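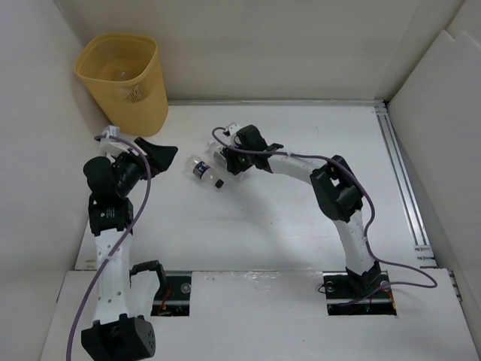
Print this article | E-mail this article

Reading time: 2 minutes

Count the failures, too

By Lucrezia Pagano

The Stukden group reported in July that its two-arm sorting policy, trained on 2,361 demonstrations, cleared bottles from a table into a bin in 54 of 658 trials without a single correction. Several readers took the figure as an admission of defeat. This institute takes a different view.

Most published results in this field rest on short test runs, often 15 or fewer, with the starting position of each object chosen by the authors. Stukden drew its starting positions at random and published every trial. A bottle lying on its side at an angle between two grippers is a plain test, and a hard one - either arm may reach for it, and the policy must settle which.

Walid Khalaf has argued that such reporting will punish careful laboratories when funds are awarded. The concern is fair. Reviewers at Povport should therefore ask all applicants for the full trial record, including resets and stopped runs, and should decline to rank success rates that were obtained under different rules.

A low number with a complete record can be checked and improved upon by others. We urge the larger laboratories to publish theirs before the next round of proposals opens.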